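Trolent Moves Workstation Refurbishing to New Bench Room

04/07/2019

By Rania Samir

Trolent, the nonprofit computer reuse shop on Olmedo Street, has moved its workstation refurbishing line into a separate bench room at the back of the building. The room opened this week with 14 benches, each with a grounded mat, a power strip on its own switch and a shelf for parts waiting to be tested.

The shop has handled laptops and small office desktops since it opened. Full-size workstations were taken in only when space allowed, and they were opened on the same tables used for laptop screens. Jolanta Witkowska, who runs the repair side, said the arrangement slowed both kinds of work. A tower laid on its side takes up most of a table, and its side panel needs a place to go as well.

The new line is set up for one type of machine at a time. The current batch comes from Cirel, an engineering firm that replaced its drafting computers in the spring and donated the old ones without drives. Trolent expects to finish the batch before the end of July.

Each machine follows the same order of work. The unit is logged, weighed and checked for loose parts, then opened and cleaned with low-pressure air. Fans are held still during cleaning. The inspector looks over the board for swollen capacitors, bent pins and burn marks, and then checks that every power plug is fully seated. Memory is pulled, tested on a separate board and returned or replaced.

Expansion cards get their own step. Many of the donated machines arrived with cards that the next owner will not need, such as second graphics cards or old interface cards for plotters. These come out and go into a labeled bin. The open slot is then closed with a cover bracket so that air moves through the case in the intended path. A missing bracket is treated as a fault, and the machine does not leave the bench until one is fitted.
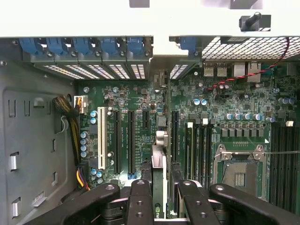
Slot latches are checked by hand. Plastic latches become brittle with age and heat, and a broken one will let a card lift when a cable is plugged in from outside. Trolent keeps spares taken from machines that fail at the board level. According to Yuzuki Tsuji, the bench lead, latches and thumbscrews are the parts most often asked for by people who come to the counter to fix their own computers.

Cable routing is the slowest part of the job. Sleeved power runs are left in place where the sleeve is sound. Thin fan and sensor wires are moved clear of heat sinks and tied down if they can reach a fan blade. Tsuji said the shop does not replace cables for looks.

After assembly the machine is run under load overnight. The technician records processor and board temperatures at the start and end of the run. USB and network ports are tested last, one at a time, with a known good cable. Machines that pass get a new drive, a Linux install and a printed sheet listing the installed parts.

Trolent logged 957 workstations in its last full year of records. All donated equipment for the same year, counting monitors and printers, came to 2540 pieces. Witkowska said the share of workstations is growing as small firms change over to laptops, and that the old room could not keep up.

Most of the finished machines go to schools and training programs. The first group from the new room is assigned to Tullesix, an evening program that teaches drafting and basic 3D modeling to adults. Its coordinator, Finbarr Gilmartin, said the program needs machines with plenty of memory and a working graphics card, and that the age of the processor matters less for the files used in class. Two of the finished units will be kept as spares at the program site.

Machines that fail are stripped. Power supplies are tested and kept if they hold voltage under load. Boards that cannot be repaired go to a licensed metals recycler, and steel cases are sold by weight.

The room was paid for with repair fees and a grant for shelving and wiring. Inmaculada Cifuentes, who manages the building, said the electrical work included a new panel and separate circuits for each row of benches, so a tripped breaker during load testing no longer shuts down the front counter.

Trolent accepts complete workstations during counter hours. Donors are asked to remove drives before drop-off or to sign the data wipe form at the desk. Side panels, drive trays and slot brackets should come with the machine if the donor still has them. Power cords and cracked plastic front covers are not needed. Firms with more than one pallet of equipment should call ahead to arrange use of the loading door.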